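Saving the Marsh Path at Koltport: Our Project Report
Aug 29, 2021

We started in May with a simple wish, to learn why so few families in Koltport still walk the old marsh path, and I have to say we enjoyed every muddy mile of it! Our class mailed out 399 surveys, and the replies (some of them three pages long) kept us reading for days.
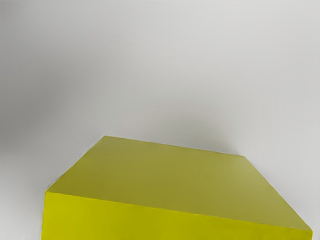
Most people told us they loved the path but worried about the two worn footbridges near Skorkatholm, so those went to the top of our list for the town.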